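Flekari opens second home textile store in Grostthorpe in December

GROSTTHORPE – Flekari, the family company for home textiles and small household goods, will open its second store in Grostthorpe in December. The new store is placed in the former post office building on Hettiarachchi Street, with 4 departments on two floors: bedding, cushions, kitchen linen and storage.

The company started as a market stall and has sold from one shop near the bus station until now. According to founder Theophilus Gbeho, the old shop became too small for the customers and also for the goods.

"On a busy morning people were waiting outside to look at a pillowcase," said Gbeho. "We are thankful for this, but it is not a comfortable way to shop. In the new store a family can come with a stroller, take time and touch the fabrics before they decide."

The store will carry almost 100 patterns of cushion covers and bed linen, among them the flower prints which are the best known part of the Flekari collection. All covers are sold also without filling, so customers can renew an old pillow at home. 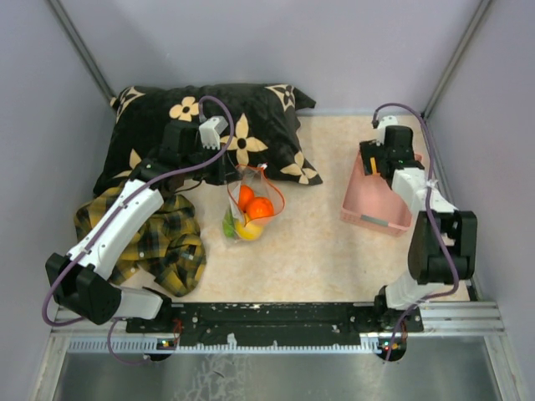

A sewing service will be available on the upper floor. Customers may bring curtains, tablecloths or covers from any shop and have them shortened or repaired, normally within four working days. The service is led by Nithin Achari, who joined the company as a tailor and has trained two apprentices for the new location.

"Many people throw away a good cover only for a broken zipper," said Achari. "To change a zipper is a small work. We would like that people ask us first."

Flekari will also begin a collection point for used textiles. Clean towels, sheets and blankets can be left at the entrance during opening hours – the bags will be sorted in the store and passed on to local shelters. Goods which are too worn will be cut for cleaning cloths.

The interior was planned together with the design office Skolance, which kept the original counter and the tall windows of the post office. The first shop will stay open with the same staff and a smaller selection.

The new store opens at 9 a.m. on the first day, with coffee and tea for visitors until noon. Customers who have a Flekari loyalty card can use it in both stores.

Press contact: Flekari press office, Hettiarachchi Street, Grostthorpe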